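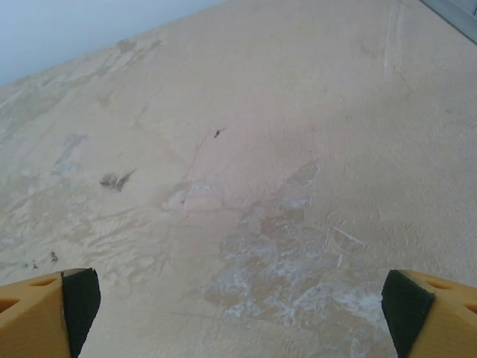

Rental Walkthrough Checklist, With My Comments

I do a walkthrough of the Stendale house every spring, usually in March before the first guests, and I got tired of rewriting the same list on the back of an envelope. So I typed it up. What follows is the list I used this year, with whatever I scribbled next to each item. Use it, cross things out, add your own.

OUTSIDE

Front steps and handrail. PASS
Grabbed the rail and leaned my full weight on it. Solid. The second step has a chip in the nose that I've been ignoring, and I'm going to keep ignoring it until it gets bigger than my thumb.

Porch light and motion light. FAIL
Porch light fine. The motion light over the side door comes on and then stays on until morning, so I put it on the fix list. I went back out at 9 p.m. to check because you really can't test these in daylight (I tried that one year and felt pretty silly).

House number visible from the road. PASS, barely
The lilac is creeping over it. An ambulance driver shouldn't have to hunt for you, so get the clippers out.

Dryer vent flap. PASS
Cleaned it out from the outside with a long brush. So much lint! The flap opens and closes by itself now.

SMOKE, FIRE, CO

Smoke alarms, all 5. PASS
Pressed the button on every one and held it till it screamed. The upstairs hall alarm is a Nulus and it's the loudest thing I own. Check the date on the back while you're up on the ladder – alarms age out even if they still beep. Ten years is the limit on mine.

CO alarm. FAIL
Working, but somebody had unplugged it to charge a phone and left it in a drawer. I've moved it to an outlet behind the hall table where it's less tempting.

Fire extinguisher. PASS
Needle in the green, pin in, tag readable. It lives by the kitchen door, on the way out, and not over the stove where you'd have to reach through the fire to get it.

KITCHEN

Outlets near the sink. PASS
Test button, reset button, lamp goes off, lamp comes on. Takes a minute for the whole kitchen.

Stove anti-tip bracket. PASS
Please check this one. Pull gently on the back of the stove and see if it lifts. I skipped it for years because I didn't know it existed.

Under the sink. COMMENT
No drips, but the cleaning stuff was down at toddler height with no latch. I've bought latches. They're still in the bag.

Table and counters. PASS
Wobble test, then run a hand along the underside for screws poking through. Get your eyes down low and look across the top too, since that's how you find cracks and sticky patches.
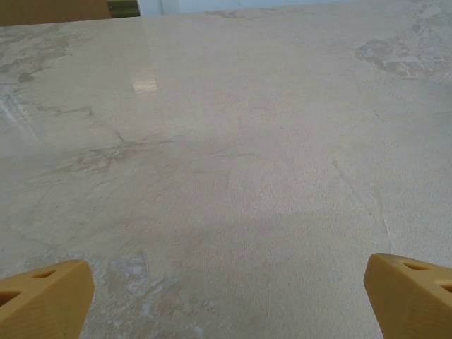

Marble-patterned tabletop from a low angle.

BATHROOM

Water temperature. FAIL
Let it run at the tap for three minutes, then thermometer in a cup. It was way too hot, and I turned the heater down and checked again on Monday. It's at 120 now and I'm happy. The dial on the heater itself is close to useless, so trust the thermometer.

Grab bar. PASS
No movement. I also looked for rust around the screws, as this one is a Miettinen that came with the house and I have no idea how old it is.

Bath mat. REPLACE
Half the suction cups have quit. Cheap to fix, so just buy one.

STAIRS AND BEDROOMS

Stair light works from top and bottom. PASS

Stair carpet. COMMENT
There's a loose bit on step 11, counting from the bottom. I put in 27 new staples on the whole run and that one has already started lifting again. I think the tread underneath has gone soft, so it's a job for a real carpenter.

Bedroom windows open without a fight. FAIL, then PASS
Back bedroom was painted shut. A putty knife and some bad language took care of it. A window you can't open doesn't count as a second way out.

Window measurements. PASS
The clear opening on the smallest one is 34 inches wide, which is plenty. Measure with the window open all the way, only the part a person could climb through.

PAPERWORK

Emergency card by the phone. UPDATE
Mine still had the old urgent care in Ukwood on it. Address of the house at the top in big letters, because guests never know where they are.

Next walkthrough: in the fall, when the heat goes on. I'll add the furnace filter and the chimney then.

COMMENTS
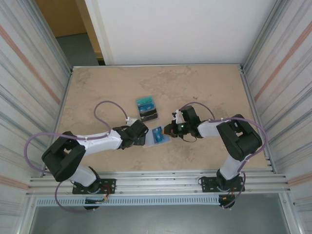 Good list, I printed it for my mother's place. One thing I'd add under Bedrooms is the space behind the headboard. We found an extension cord back there pinched flat by the bed leg, with a space heater plugged into it. Also, do you check the attic ladder? Ours had a cracked hinge and you'd only see it with the thing folded all the way down.

Reply from the author: No, I didn't have the attic ladder on here at all, and I use it every single time I go up for the Christmas boxes. Adding it for the fall. The cord behind the bed gives me the shivers – going to look behind ours tonight.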